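机器能不能做家务：五月的一点记录

先说结论：单项动作大多可以，连起来做还不行。下面的数据都来自仿真，没有上真机。

任务本身很无聊，就是收拾桌面。桌上有几件小东西，要归到贴着字母标签的格子里。人做这件事不用想，机械臂要先认出物体，再选抓取点，再规划一条不碰到格子侧壁的路径，最后松手时还得保证东西不倒。

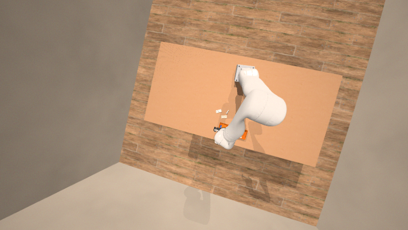 策略跑了1,000个回合，成功739个。成功的定义是所有物体都在指定格子里，并且松手后5秒内没有移动。换成宽松一点的标准，只看进没进格子，数字会好看一些，但家里没人愿意要一个把东西塞进去就算完的机器，所以我没有采用。

失败的回合我按阶段分了类。识别错误很少，颜色和形状都简单，换成厨房抽屉里的东西就难说了。抓取失败排第二，多数是薄而平的物体，夹爪下探的高度差2毫米就会空抓。最多的是放置阶段：格子里先放了一件，后一件的余量就小，手指张开时容易把旁边的碰歪。

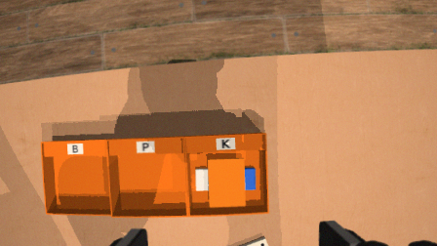

放置的问题靠多训练能压下去一部分，剩下的我认为是硬件限制。平行夹爪的手指有厚度，松开需要横向空间，而收纳这件事恰恰是在不断减少横向空间。Lovisa Solberg建议先放在格口再往里推，我试了，碰歪的情况少了，单回合时间变长，暂时保留。

车间那边的情况不同。Falden的上料工位节拍固定，来料姿态固定，同样的臂可以整班运行。家务难在没有夹具，也没有人替它把东西摆正。Harkik的同行问我家用版还要多久，我没有给年份。

下一步是把物体的初始位置随机范围放大，再给格子换几种宽度。代码还在整理，Grokwood那个分支暂时不要用，碰撞检测的参数是旧的。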